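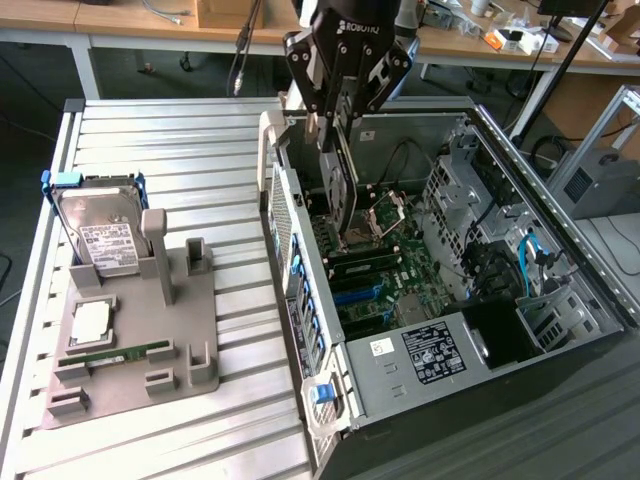
Ticket 1000: Desktop shuts off during month-end reports
Opened by: Kusum Singhal, Ostwood front office
Assigned to: Dwayne Tran
Priority: Normal
Status: Waiting on user

Aug 10, 2024, Kusum Singhal
The tower at the billing desk powers off when I run the Sisodia export. No warning and no blue screen. It has done this 4 times since Friday. Email and spreadsheets are fine.

Dwayne Tran
Event log shows Kernel-Power 41 each time and nothing before it. Swapped the power cord and moved the PC off the surge strip. Still shut off, some 30 seconds into the export.

Dwayne Tran
Ran the memory test overnight, no errors. CPU temperature climbs fast under load and the shutdown comes right at the limit. Ordered thermal paste.

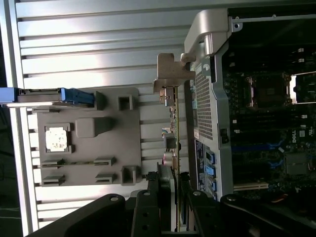 Side panel off, inner face up.

Marisol Gallegos
Please check the BIOS version while you have it. Souad had one in April that ignored the fan settings until it was updated.

Dwayne Tran
BIOS was two versions behind. Updated. Old paste cleaned off and new paste applied. Export of 128 invoices finished on the bench. Kusum, please run the full one at your desk and reply here.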